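April 2020

I have slept very well for the first time since I came to Dalgleish. The motel gave me the room at the back, where the highway is not so loud, and when I woke up it was already past eight and the sun was on the blanket. I made tea with the small kettle and ate the last two biscuits from the ferry. Then I sat on the step outside the door and did nothing for a good while, only looked at the hills. They are brown at the bottom and almost blue at the top. My mother would say they look like old elephants.

I want to write down the way from Bronlow before I forget it. The bus was late and I stood with my bag next to the bakery, where the woman let me keep my coat on a chair inside. The driver was called Keith Stubbs, it was written on his shirt, and he drove with one hand and pointed with the other. He showed us the river, then the old rail bridge, then a field where he once saw a wild pig. From the bridge the road goes up in many turns and I had to stop reading because of my stomach. It is 81 kilometres in total and it took us more than two hours, with one stop for the toilet and for a man who wanted to buy eggs at a gate.

I was the only person who got off in Dalgleish.

The town is one long street with very wide footpaths. There is the pub, the post office, a shop with fishing things and a church of grey stone. The museum is closed and the swimming pool also. On the museum door there is a paper that says to check again in May. I read the paper two times, as if it would change. In my guidebook the museum has a half page, with a story of the gold and of a woman who carried a piano over the mountain in parts, and I was looking forward to the piano.

So I walked instead. I took the path behind the church that goes to Simano Lookout. The sign says 700 metres and I thought, this is nothing, I will be back for lunch. But the 700 metres go straight up, with steps made of old timber, and each step is higher than a normal leg wants. I rested three times. At the second rest there was a bench with the name Gregor Pollock on a metal plate and the words "He liked it here". I sat on his bench and drank half of my water. I liked it there too.

From the top you see both valleys, the green one with the river and the dry one on the other side. I could see the road of yesterday, very thin, and one white truck moving on it. The wind was strong and I put my hood on. I ate my cheese sandwich behind a rock and a black bird with a yellow eye watched every bite. I don't know what kind. I must ask somebody, or look in the book of Shazia when I am back at her place, she has a good one with paintings of all the birds.
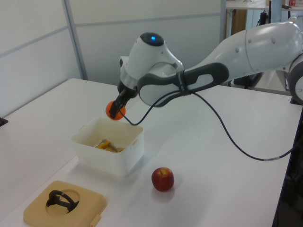

Going down was harder for my knees than going up. I went sideways on the high steps, like a crab, and held the rail where there was a rail. At the bottom I met a man who was repairing the fence of the church, and he asked me if I went all the way to the top in those shoes. I said yes. He looked at the shoes again. His name is Nikau McKinnon and he has lived here for all his life, except 6 years in the city which he said were wet. He told me that the hot pools at Gorkico are still open in the mornings and that I should go before ten. After ten the sun is too strong on that side, and there is no shade except one tree.

I asked how to get there without a car. It is a walk of 15 kilometres, so no, but the mail van goes there and takes people if you ask at the post office the day before. I went directly to the post office and asked. The lady wrote my name in a notebook, Hedvika, with a C first and then corrected, and then Rusnák, for which she turned the notebook around and gave me the pen. I have to stand outside at half past six with exact change. I am a little afraid that I will not wake up, so I have put two alarms and the second one is on the other side of the room.

In the afternoon I washed my socks and the blue shirt in the basin and hung them on the back fence. Everything was dry in an hour. This is a thing I like very much about this country. At home in April the washing hangs for two days over the bath and still smells like the cellar.

For dinner I went to the pub. They had soup, or fish, or a pie, and I took the pie. It came with peas which were a colour I did not believe, but the taste was good. I wrote four postcards at the table: one for my mother, one for Shazia, one for the neighbours who water my plants and one I have not decided. I bought one with the piano on it. If the museum will not show it to me, at least I have the picture, and it is bigger than I thought. I can't imagine how you take such a thing apart and carry it, and even more, how you put it together again on the other side without losing some small screw.

Money today: the room, the pie, a lemonade, four cards with stamps, bread and tomatoes from the shop. It was more than I planned, but the stamps are the problem, they cost almost the same as the lemonade each. From tomorrow I make my own dinner again. There is a small cooker in the room and I still have the rice and one onion.

My left heel has a blister. I put a plaster on it and I will wear the sandals for the van.

The dog of the motel is lying in front of my door now, I can hear him breathing. The stars are out and there are so many that I could not find the few I know. I must remember to pack the towel, the hat and the coins, and to fill the bottle before I sleep, the tap outside is slow.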